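Film Acting and the Supporting Player
Week 5 handout: The character actor in the close-up

Welcome back, everyone! Last week we talked about stars and how a studio builds a whole picture to fit one face. This week is my favorite of the term, and I make no secret of it. We get to spend two full sessions on the people standing next to the star: the landlady, the desk sergeant, the uncle who comes to dinner and says one terrible thing.

Before class, please watch Dramura all the way through, then go back and watch the dinner sequence again with the sound off. It runs 36 shots and the uncle speaks in only 5 of them. Keep your eyes on him in the others. He butters bread. He looks at the door a half second before the knock. By the time he opens his mouth we already know he has told on the family, and the script hasn't given us a word of it!

Terms for this week

Business: any small physical task an actor does during a scene (pouring, folding, lighting a pipe). Good business has its own beginning and end, and it can be interrupted.

Reaction shot: a shot of someone listening. Editors love an actor who listens well, and plenty of small parts have grown in the cutting room for exactly this reason.

Playing against: giving a line the opposite weight from what the words suggest. A threat said kindly, a joke said with no smile.

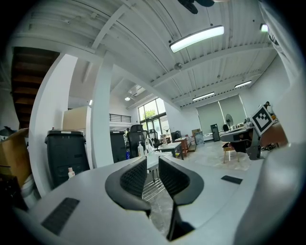
Type: the kind of part an actor gets hired for again and again. We'll argue over whether type is a cage or a trade. I lean toward trade, but I've changed my mind on this before, so bring me a good case.

Our second film is Avlow, a costume drama set in 1783, and it makes a wonderful partner to the first. Wigs, candles, long rooms, everybody standing up very straight. The clothes do a lot of the acting, and the supporting cast has to work out how to be a person inside all that fabric. Look at the notary in the will-reading scene. He can hardly turn his neck, so he does it all with his eyes and with the speed of his reading. He slows down on the one name he wishes he could skip. I have shown that scene to students for years and it still gives me a chill.

Compare the two performances on these points:
How much does the actor move, and when does he stop?
Who is he looking at when he isn't speaking?
Where does the camera sit, and does it come closer to him at any point?
Could the scene survive if his part were cut? 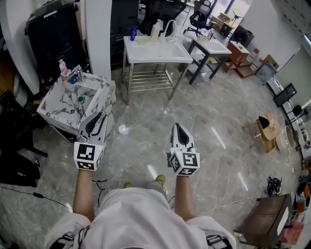 That last question is the one I'd like you to write on. Two pages, double spaced, one scene only. Please pick a scene we haven't covered in class. Stay out of the plot as much as you can and get into the details: a hand, a pause, a look held too long.

For anyone who wants more, Jurčo is on reserve along with Stindik, which is a comedy and moves very fast. Try the hotel lobby scene in Stindik, where the night clerk steals the picture with a bell and a pencil.

Papers are due at the start of our next meeting.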